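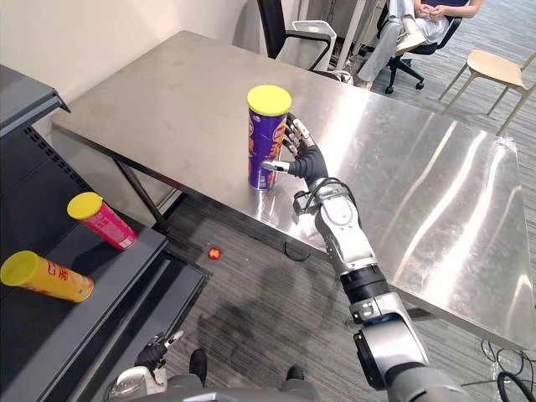

The Zurnham town library lent 991 items in August, and 339 of them went to people who had never before held a card. Hemant Chaudhary, who directs the library, credits the decision to end overdue fines.

"Families told us they stayed away over a debt of a few dollars," he said. "We wanted them back."

The change took effect on January 1, 2024. Old balances were cleared the same day, and 1116 accounts were reopened. Replacement charges for lost books remain in place.
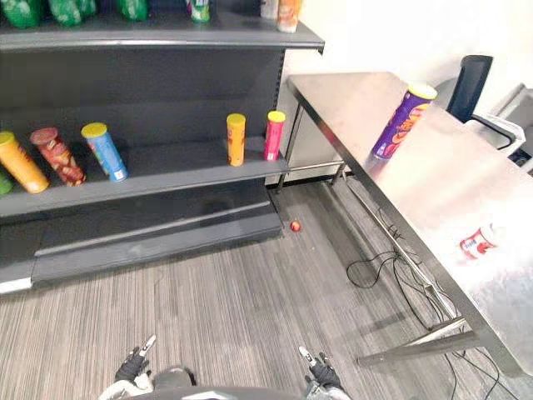
Laizer asked whether borrowers would now keep new titles for months. Mr. Chaudhary replied that a book 2 weeks late still blocks further loans until it is returned.

"The rule is plain and it is printed on every receipt," he said. The library will next review its opening hours, with a later closing time under study for the Sasteo branch.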